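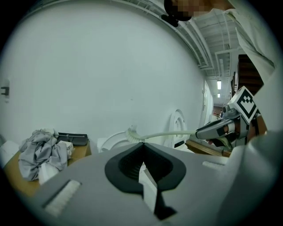

Section 3. Planning and buying your kit

Read this section before you place an order. It covers choosing the tasks, listing the equipment, setting the budget and booking delivery. Assembly starts in Section 4.

3.1 Before you start

You will need:
A floor plan of the rooms you will work in, with doorways and stairs marked
The name of the person who approves spending
The Skevden planning sheet (inside the back cover)

3.2 Choose the tasks first

1. Write down every task you want to record or automate in the first three months. Use plain names, such as "brush toilet bowl" or "fold towel".
2. Beside each task, write the tool it needs and the widest part the gripper has to close on. Long-handled tools like a toilet brush are held by the handle, so measure the handle and ignore the head.
3. Mark each task W if it involves water or cleaning products.
4. Cross out any task you can't repeat at least 40 times in a session. Short runs cost nearly as much in set-up time as long ones.

Note: Tasks marked W need their own finger pads. Do not plan to move pads between bathroom work and kitchen work, even after washing.

3.3 Work out how many grippers

5. Allow 2 hand-held grippers for each operator. Some one-handed tasks can be done with a single gripper, but the second is used to steady lids, cloths and doors, and it serves as a backup.
6. Add one spare set of finger pads per gripper. Add a second set for any gripper used on W tasks.
7. Order one marker cube for each gripper, plus one spare cube per site. A scratched or stained marker face has to be replaced. It can't be touched up with a pen.

Caution: Elley pads and Zamora pads look alike but have different screw spacing. Check the code on the packet against the gripper base before you open it. Opened packets can't be returned.

3.4 Set the budget

8. Enter the price of each gripper on line 1 of the planning sheet. The standard hand-held unit is $1,469 before tax.
9. Enter pads, cubes, cables and storage cards on line 2. Most sites spend about $400 per operator on these in the first year.
10. Enter household items on line 3. This includes brushes, cloths, trays and anything else that will be handled, worn out or thrown away. Buy these locally and keep the receipts together.
11. Enter operator hours on line 4. Include travel, set-up and clean-up as well as recording time.
12. Leave line 5 blank until you have a written freight quote.

Note: Line 3 is the one most often left off. If your organisation has a separate cleaning or catering account, ask whether consumables can go there before you finalise the sheet.

3.5 Check the rooms

13. Walk each room with the floor plan. Check that an operator can stand, lean and turn at every fixture with both arms extended.
14. Look at the lighting from where the gripper will be, low down and close to the work. If the marker cube is in deep shadow, add a lamp to line 2.
15. Find a flat surface within reach for trays and cloths. If there isn't one, add a folding table.
16. Note the nearest power outlet for charging. Chargers must stay out of wet areas.

Caution: Do not place a charger or an extension lead on a bathroom floor, even for a short time.

3.6 Order and delivery

17. Send the completed sheet to your purchasing contact and ask for a colour copy back with the approval on it. Orders through the Under account go to Ehsan Ansari.
18. Order grippers and pads together so they arrive from the same batch.
19. Allow extra time for orders placed in December. The warehouse closes for part of the month and freight is slower.
20. On arrival, check the contents against the packing slip before signing. Write any shortage on the slip itself.

Keep the cartons until you have finished the fit check in Section 4.2. Units returned in other packaging are not covered for freight damage.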